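Folding Flat Cloths on a Spread Sheet
Estano Household Skills Center, Linen Care Pages

Purpose of this page

The following procedure applies to towels, plain cotton cloths and similar flat items. It is the method taught in the Center's linen course and used in the linen room at Cumby House, where 564 cloths are folded in an ordinary week. Fitted sheets and shaped garments are covered separately.

Preparing the surface

Spread a clean sheet over the work area before any item is taken from the basket. The sheet should be larger than the largest cloth to be folded, with room on every side. Small wrinkles in the sheet are acceptable. Ridges are not, as they transfer to the cloth and make the edges difficult to match. Smooth the sheet from the center outward.

Sort the cloths by size. Cloths that are still damp must be returned to the line or the dryer.

Laying out and lifting

1. Place the cloth on the sheet and open it completely.
2. Find the corners. If one is turned under, draw it out before continuing.
3. Take hold close to the edge. A deep grip gathers too much fabric and leaves a bunch at the corner.
4. Raise the edge only slightly and draw it away from the center until the cloth lies smooth.
5. Release, check for creases, and repeat on the opposite side if required.

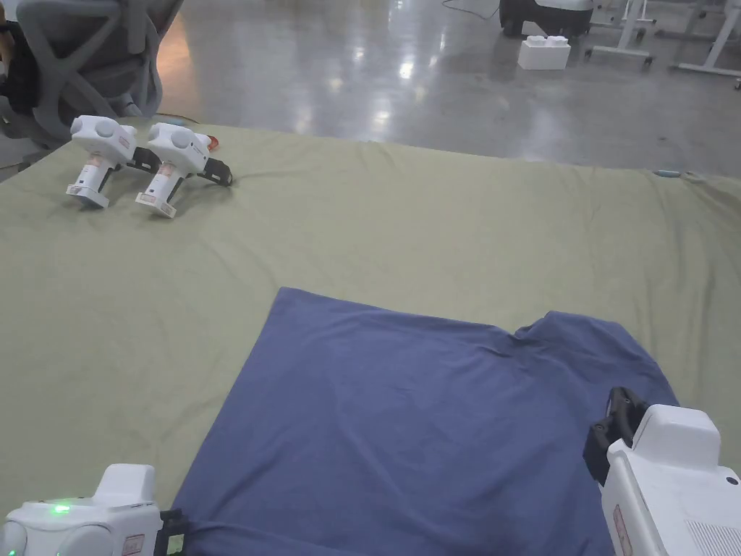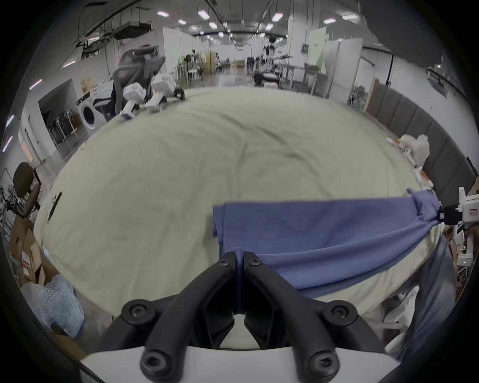

The blue cloth lying on the sheet while it is handled.
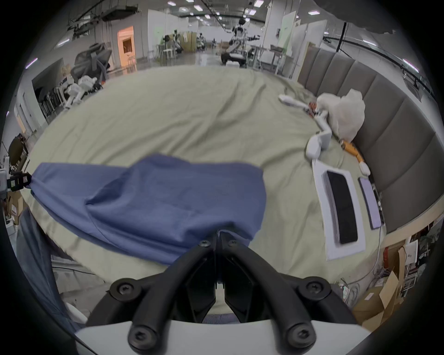

One reader of these pages wrote in April to say that step 4 had given her trouble with older towels, whose edges had shrunk more than the middle and would not lie smooth however often they were drawn out. She now folds such towels by the corners alone and ignores the slight wave along the side. The Center considers this acceptable for household use. For shelves on public view, worn towels should be set aside.

Folding

6. Bring the two corners of one short side to the two corners of the other. Match the corners first and the edges second.
7. Smooth the cloth toward the fold with the flat of the hand. Do not press down on the fold itself until the edges agree.
8. Turn the cloth a quarter turn and fold in half again.
9. For large towels, fold once more in thirds so that the loose edges are enclosed.

If the corners do not meet, open the cloth and return to step 2. Pulling one layer to reach the other will twist the fold.

Stacking and storage

Stack folded cloths with the closed fold facing outward. On the standard Kovard shelf, a stack should contain 5 large towels or twice that number of small cloths. Place newly folded items at the bottom of the stack so that all are used in turn.

When the work is finished, shake out the sheet, fold it by the same steps and store it with the linens. Wash it at the end of each week of regular use.

Related pages: Fitted Sheets; Table Linens; Shelf Labels and the Qureshi Sorting Chart.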